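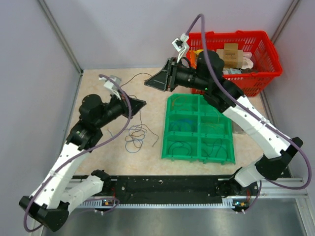
卓の上のコード類と仕分けトレイ。奥は赤い買い物かご。

読了時間:5分

コードの仕分けなら任せてくださいって、言っちゃったんですよね、わたし。面接で。ほかに言えることが思いつかなかったものだから。

ハダド電器はエトヴィルの坂の途中にある修理屋で、店主のガッサン・シディアックさんは62歳、声がものすごく小さい。客に値段を伝えるときも小さいので、みんな身を乗り出して聞く。で、聞き返すのが悪くなって、そのまま払う。うまい商売だなあと思ったけど、本人はたぶん何も考えていない。

「じゃあ、水曜から」とガッサンさんは言った。わたしは「すぐから」と聞き間違えて、翌日の朝八時に店の前に立っていた。月曜だった。シャッターは閉まっていた。

水曜に行き直すと、奥の台にコードが山になっていた。台はベージュで、うっすら大理石みたいな模様が入っている。模様が見えるところまで片づけたら昼にしていい、というのが最初の指示だった(たぶん。小さかったので)。

やってみてわかったんですけど、コードって、引っぱると増えるんです。一本つまむと三本ついてくる。三本ほどくと、その下に結び目がひとつできている。わたし、結んでないのに! トレイのほうは最初のうち長さで分けていて、途中で太さに変えて、午後には「見た目が好きか嫌いか」になっていた。好きなほうのマスがすぐいっぱいになった。

先輩のヌーラ・マスリさんが通りかかって、トレイをのぞいた。

「これ、何で分けてるの」

「感じで」

「感じね」

ヌーラさんは好きなほうから一本抜いて、嫌いなほうに入れて、行ってしまった。いまだに意味がわからない。あれは確かにちょっと嫌な感じのコードではあったんだけど。

どこにも入らないものは赤いかごに入れることになっていた。スーパーの買い物かごです、網目になってるやつ。店の前の持ち主が八百屋だったらしくて、かごだけはいくらでもある。小さい段ボール箱だの、くしゃくしゃの白いものだの、誰かが「あとで」と思って置いたものが全部そこに入っていて、わたしはその「あとで」が今なのかどうか、誰にも聞けなかった。

三日目に、その小箱を開けた。

言い訳をすると、コードの先が箱のふたから出ていたんです。それならコードじゃないですか。わたしの担当です。

中にはコードが一本と、紙が一枚。紙には鉛筆で「ハディ・ビタール ラジオ 30」と書いてあった。コードは茶色の布巻きで、先のプラグが見たこともない形をしている。好きか嫌いかでいうと、すごく好きだった。

「ガッサンさん、これ」

ガッサンさんは眼鏡をずらして、ずいぶん長いこと見ていた。それから何か言った。

「はい?」

「……ってないんだ」

「はい?」

「返してないんだ」

ハディさんというのは坂の下に住んでいた人で、ラジオを預けに来て、30は前金の額。ラジオは直って、取りに来て、持って帰った。ところが電源コードだけ店に残った。ガッサンさんが気づいたときには、ハディさんはもうドリルデールへ引っ越していた。それが11年前だという。

「電話は」

「した。出たよ」

「じゃあ、なんて」

「聞こえない、って言うんだ。もっと大きい声で、って」

わたしは笑うところなのか迷って、結局ヌーラさんのほうを見た。ヌーラさんは背中を向けて、肩を震わせていた。

それで、わたしが行くことになった。ドリルデールまではバスで一本なんです、乗ってしまえば。十月のバスはもう暖房が入っていて、膝に箱をのせていたら眠くなって、ひとつ乗り過ごした。歩いて戻る途中にヴォルネスっていうパン屋があって、くるみのやつを買った。ガッサンさんにもらった交通費から。これは内緒です。

呼び鈴を押したら、ハディさんはすぐ出てきた。大きな人で、声も大きかった。

「ハダドさんから? ガッサン? あのラジオの!」

近所じゅうに聞こえたと思う。わたしは箱を渡して、遅くなりましたと頭を下げた。自分が遅らせたわけでもないのに、11年ぶんとなると、けっこう深く下げないといけない気がした。

ハディさんは茶色のコードを伸ばして、くるくる回して、困った顔をした。

「これ、うちのじゃないな」

「え」

「うちのは黒だ。ちゃんと持って帰ったよ。今もそれで聴いてる」

奥から本当にラジオの音がしていた。天気予報で、明日は午後から風が出ると言っていた。

「でも紙に、お名前が」

「紙は私のだ。前金の控えだろう。なつかしい字だな」と言って、ハディさんは紙だけ胸のポケットにしまった。コードは箱に戻して、わたしの手に戻した。それから台所に引っこんで、干しいちじくを袋いっぱいくれた。ガッサンに食わせろ、声が出るようになる、だそうです。

帰りのバスでいちじくを二つ食べた。箱のほうは、ふたを開けたり閉めたりしていた。じゃあこれは誰のなんだろう。ほかにも誰か、プラグの合わない家電をずっと棚にのせている人がいるってことでしょう。

店に戻ったら六時を過ぎていて、ガッサンさんはもう帰っていた。ヌーラさんがシャッターを半分下ろして待っていてくれた。

「どうだった」

「違いました」

「そう」

ヌーラさんはいちじくをひとつ取って、箱を見て、コードを見た。

「好きなほうに入れとけば」

トレイの好きなほうのマスはもういっぱいだったから、いったん全部台の上に出した。けっこうな散らかり方になって、模様はほとんど見えなくなった。それで端から順に、もう一回、好きか嫌いかを見ていったら、木曜に好きだったのが何本か、なんでこれを、というふうになっていて、わたしは椅子を引いてきて座った。ヌーラさんが電気をもうひとつつけてくれた。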